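Everything Rolls, Everything Drains
One shared workroom, seven ways to use it before dinner, and the colander that started it all

The first thing I noticed at Perkside was how much floor there was. I have spent years walking into craft rooms, classrooms and spare bedrooms where you turn sideways to get from the door to the table, and I had prepared myself for another one. Perkside is a single long room above a bicycle shop, and by nine in the morning it has usually been a sewing room, with a cooking group due at eleven and a language class after lunch. I expected cupboards bursting open. I got a smooth grayish-green floor and a great deal of light.

Mitsuko Tsuchiya runs the place, and she was on her knees when I arrived, picking thread out of a caster wheel with a crochet hook. "Wheels eat thread," she said. "Everybody tells you to buy furniture on wheels and then you find out what they eat." She does the wheels every January and again whenever something starts to squeak. She loves doing it, I think. She showed me the thread afterward, a gray felted ring of it, with the pride of someone who has caught a fish.

Her idea for the room is simple enough to fit on an index card (and it does, taped inside the supply closet door): if it is tall, it rolls; if it is small, it lives in a basket you can see through. The rest has been trial and error, and she is very funny about the error. There was a folding screen that folded on people. There were lidded bins with labels, lovely ones, which filled up with whatever was nearest when the class ended. She found a wet sponge in "Ribbon" and that was the end of the lids.

What replaced them came out of her own kitchen. She had a plastic colander sitting on the sewing table because she had carried lunch in it, grapes mostly, and when the grapes were gone somebody dropped bobbins in. The next person could see them from the side. The person after that rinsed a set of cookie cutters, put them in to drip, and set the whole thing over the sink. One container had done two jobs in an afternoon! Mitsuko went out the same week and bought more, and she has been picky about them ever since. She likes a rim wide enough to grab with floury hands. She likes small holes, close together, so that a pin has less chance of poking out and a grain of rice has none of getting through. And she likes a rim in a different color from the inside, so you can find the edge when you reach for it without looking.

They sit out on fabric, too, which I wouldn't have thought of. A folded length of something soft goes down on the work surface first. It keeps the basket from skating around when you rummage, and it quiets the clatter, and with two groups sometimes overlapping by half an hour the quiet matters quite a lot. 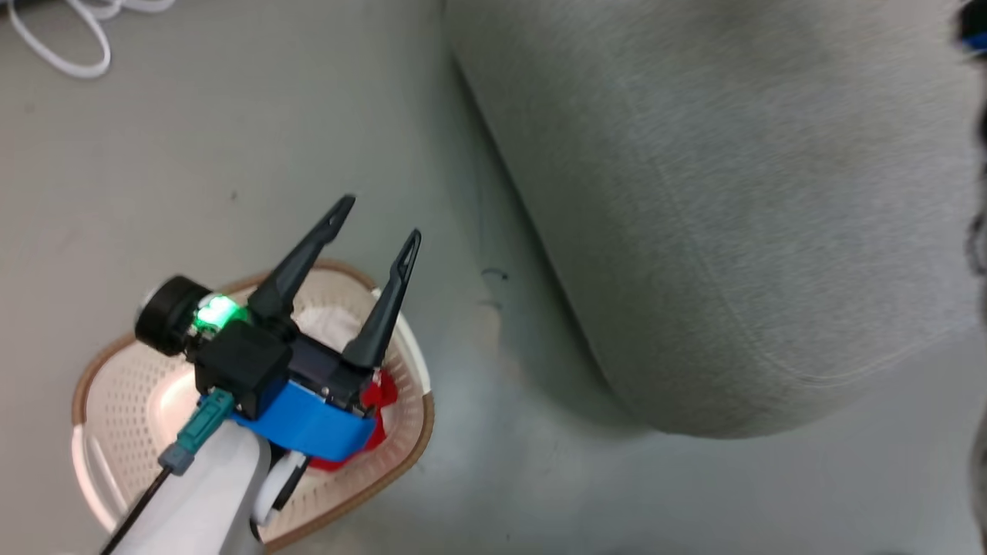
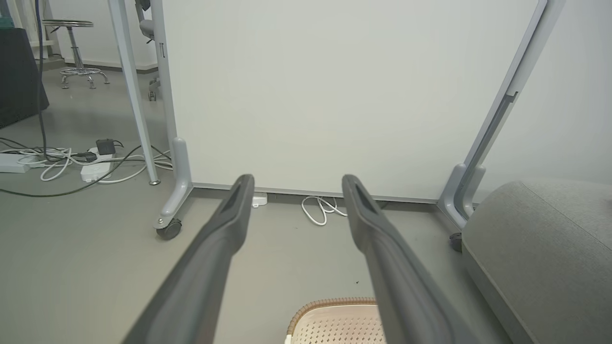
At Perkside: a perforated white basket with a tan rim, first, and then the big white board on its casters.

Now, the board. I have strong feelings about boards on wheels, having fought with several, and I would happily steal this one. It gets pushed around more than anything else in the building. In the morning it stands in front of the sewing shelves so that the cooking group has something plain to look at. Then it swings out toward the middle and cuts the room in half, and a student who needs to sit a practice test can have the quiet side. By late afternoon it goes back by the wall and gets written on.

Mitsuko's rules for it are strict. It gets wiped bare at the end of each session, even if the notes are brilliant, and anyone who wants to keep the notes copies them down first. You push from the end post and never from the middle of the panel. And you look behind the feet before you move it, because the feet stick out farther than you expect. I can vouch for that one. My left shin can vouch for that one.

Amar, who teaches the language class, resisted the board for months. He had always taught with paper pinned to the wall and liked turning back to last week's page. These days he rolls it right up to the table so that people can write on it almost without getting up, and he says the shy ones write more when the board comes to them. I watched this happen with a woman who had said perhaps four words since she sat down. She leaned over, wrote a whole sentence about her sister's dog, and got a round of applause.

The changeover between groups is the thing to see if you visit. They aim for seven minutes and I timed one at just under, with a person wandering through in the middle of it looking for her glasses. The baskets go first, stacked empty or carried full, and then the fabric is shaken out over the bin and folded. The tall things roll last. Doing it in that order means you are never steering a board around someone with an armful of scissors, and once I had seen it I went home and tidied my own dining room the same way. It took me 35 minutes the first time. My dining room has more in it than it should.

If you would like to try a corner of this yourself, start with the baskets, and start with fewer than you think. Mitsuko began with two. She suggests living with them for a month before buying anything with wheels, and leaving them out on the table the entire time, even when guests come, to see what collects. Hers collected tape measures, a lemon, three pairs of reading glasses and the key to a padlock she no longer owns. After that you will know what you need to store, and it may be a shorter list than the one in your head.

For the wheels, get the kind you can pull off and clean. Measure your doorways - really measure them, trim included - and then measure the feet of whatever you are bringing home, as the panel itself is seldom the widest part. A smooth floor helps enormously. Carpet is harder going, and Mitsuko's advice there is to pick one good spot and stick with it.

We finished at Kubo, the noodle counter across the street, where she asked the cook what he drained his greens in and then asked to hold it. He handed it over. She turned it upside down, ran her thumb around the rim, and gave it back. "Too deep," she told me on the stairs. "Nice holes, though."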